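Minutes — Undau Gripper Kit Review
June 21, 2020
Present: Ashwin Sundaram (chair), Yuk-lan Liu, Béla Boros

1. Terms
Ballwood is offering the kit on a lease at 875 a month, or 3,000 for the first four months.

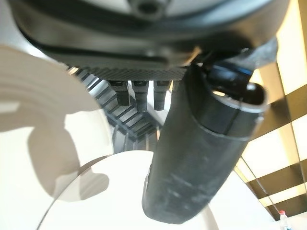 Béla prefers the monthly rate. Agreed.

2. Trial
Dish handling stays the test task — plates first, glassware later.
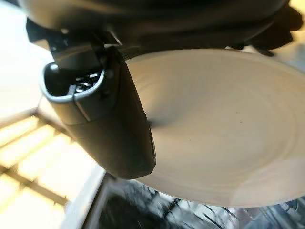 Yuk-lan will ask for two spare fingers.

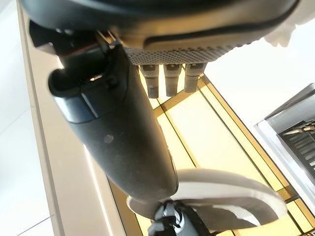
Does the lease cover service calls?
Only for the arm mount. Finger wear is billed separately.

Next review in December.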